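Setting up a shared table for one robot arm: our house rules

Posted 24 Apr 2019 by the Stimlow workshop

Please read this page before your first session at the Ceswood site. 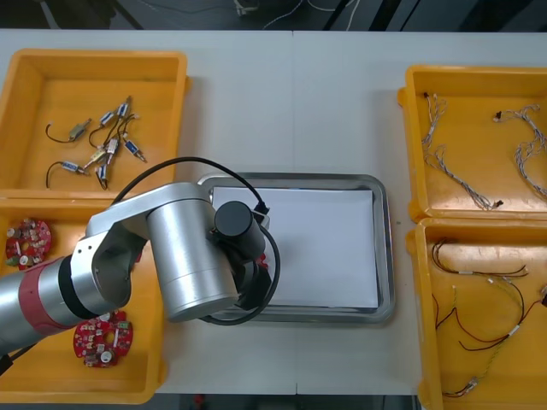
Step 1. Give each part family its own tray

Solenoids go in one tray, round boards in another. Wire harnesses stay on the opposite side of the table, because loose wires catch easily on a gripper. Do not mix types, even for a short test.

Step 2. Keep the middle tray flat

Put the paper flat in the steel tray and check that it does not reach over the rim. Change the stack after 17 cycles.

Step 3. Check the arm cable

Move each joint slowly by hand control and look at the cable loops. They must have enough slack to follow the wrist, but they must never touch the parts. If a loop is too tight, stop and fix it before you continue.

Step 4. Run slowly first

The first 5 picks are always made at reduced speed, with one hand near the stop button. Keep your other hand outside the table edge.

Step 5. Write it down

Enter the program number in the Clatari log. The solenoid program is 877 and the board program is 1283. Old sheets with the Beneš numbering are no longer valid.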